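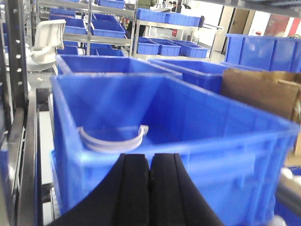 A two-fingered gripper at the rim of a blue bin, with one curved part on the bin floor.

Burnier sells its bin-picking kit as a package: arm, two-fingered gripper, wrist camera and a licence for Primis, the software that chooses the grasp. Finbarr Hegarty has run one at the Brotidside moulding works since January, and he answered our questions between shifts.

His first point concerned the bins. "The walls are thick and the rim has a lip. The gripper body meets that lip long before the fingers reach the floor if you come in at the wrong angle." The default approach suited parts in the middle of a bin. For parts near a corner he had to enter the wall heights by hand, a job the manual covers in 2 pages.

Curved parts took longer. "A flat tab is easy. A curved band with a bit of gloss on it gives the camera a bright line, and Primis used to read that line as an edge." An update from Altıntaş, the integrator, reduced the fault. Hegarty still lowers the exposure when the overhead lights are on full.

We asked for figures. The cell makes 115 picks an hour on mixed parts, against the 90 he was quoted for that work. Changing the finger pads takes 36 minutes, including recalibration. "Too long. The pads come off in a moment — the rest is waiting for the calibration to run."

Would he order a second? "For single parts and small batches, yes. For full bins I would want to see it tested first. Tangled parts are a different problem, and the quote didn't cover them."

Burnier supplies the kit with or without the arm. Spare pads are sold in pairs.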